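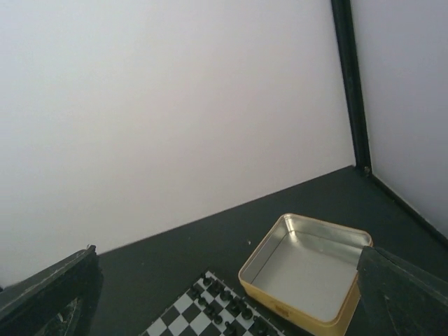 Catálogo Zonport, pág. 8

Inicio / Ajedrez / Anotación / Libretas

Libreta de anotación Munshi, 100 partidas
Referencia: 729
Marca: Munshi
Disponibilidad: en almacén
Se vende suelta o en paquete de 8

La Munshi es una libreta de anotación para torneo y para clase, en formato apaisado, con tapa de cartulina gruesa y espiral en el lado corto. Cada partida ocupa dos páginas enfrentadas. A la izquierda van los datos de la partida y las primeras jugadas; a la derecha, el resto y un recuadro para notas. La espiral permite doblar la libreta por completo y dejarla al lado del tablero sin que invada el sitio del rival.

El papel es blanco mate, sin brillo bajo los fluorescentes de una sala de juego. Admite bolígrafo y lápiz. Con pluma de tinta muy líquida puede traspasar algo, sobre todo si se aprieta en los tachones. Las líneas están impresas en gris claro para que la letra destaque, también al fotocopiar.

Qué trae cada partida

Cabecera con torneo, ronda, mesa, fecha, blancas, negras y resultado.
Columnas separadas para blancas y negras, con el número de jugada ya impreso.
Casilla estrecha junto a cada jugada para apuntar el tiempo del reloj.
Espacio para las dos firmas al pie.
Índice al principio de la libreta, con una línea por partida.

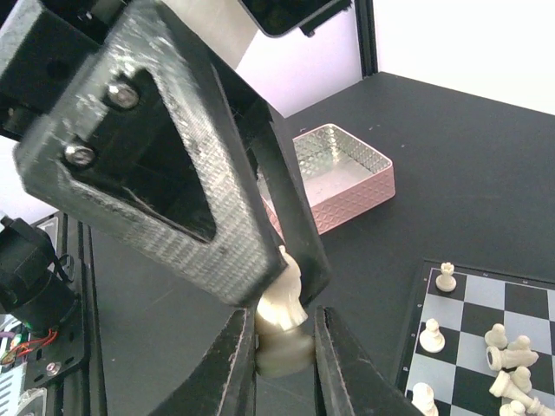

Tornillos de hueco hexagonal en un soporte gris oscuro.

Versión con copia

Para los torneos en los que hay que entregar la planilla al árbitro existe la Munshi Doble, con hoja autocopiativa. La hoja superior se corta por el microperforado y la copia se queda en la libreta. Conviene colocar la lámina rígida, incluida, debajo de la partida que se está escribiendo; sin ella la letra pasa a la siguiente. La versión con copia lleva menos partidas y pesa más. Tiene ficha propia dentro de esta misma sección.

Anotación algebraica

La libreta está pensada para el sistema algebraico. En la contratapa interior viene un resumen en español: R, D, T, A y C para las piezas, nada para el peón, x para la captura y + para el jaque. Cada casilla se nombra con la letra de la columna y el número de la fila. Los alumnos que empiezan suelen confundirse cuando les tocan las negras, y les resulta más fácil con un tablero que tenga las coordenadas impresas en el borde.
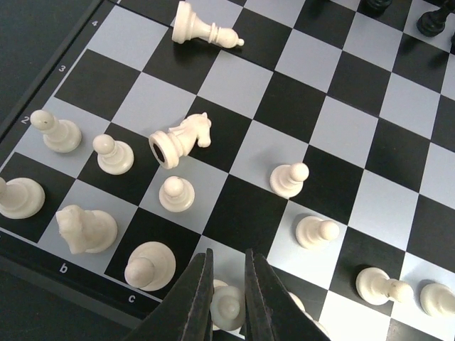 Para esas primeras semanas recomendamos no exigir la partida entera. Con diez o quince jugadas bien escritas ya se puede reconstruir la apertura y comentarla en clase. El recuadro de notas sirve para que el monitor apunte la jugada en la que hay que pararse.

Opiniones de clientes

Vasanthi Akanda
La usamos en la escuela del club desde marzo. La espiral aguanta bien en la mochila. Las casillas de tiempo me parecen pequeñas para los niños, pero los mayores se apañan. Pediremos otro paquete.

Lachlan Cairns
Buen papel. Eché en falta una goma para cerrarla, las esquinas de la tapa se doblan.

Sunil Mondal
El índice del principio es lo mejor. Antes tardaba un rato en encontrar una partida vieja. El envío llegó con un golpe en la caja y me cambiaron la libreta sin problema.

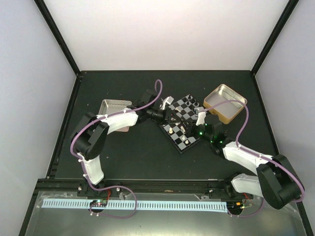
Tablero plegable pequeño sobre superficie gris oscura, junto a una bandeja metálica.

Precio y envío

Precios revisados el 21 de mayo de 2025. El paquete de 8 tiene descuento sobre el precio unitario y se aplica solo al añadirlo a la cesta. Los clubes y centros escolares pueden pedir factura a su nombre escribiendo el CIF en las observaciones del pedido. Para tapas impresas con el escudo del club, consulte antes el plazo con Anwara Pramanik, en el departamento de pedidos.

También en esta sección

Funda Duva para libreta y bolígrafo
Carpeta Lukville para planillas sueltas
Bloc de planillas sueltas Munshi
Lámina rígida de repuesto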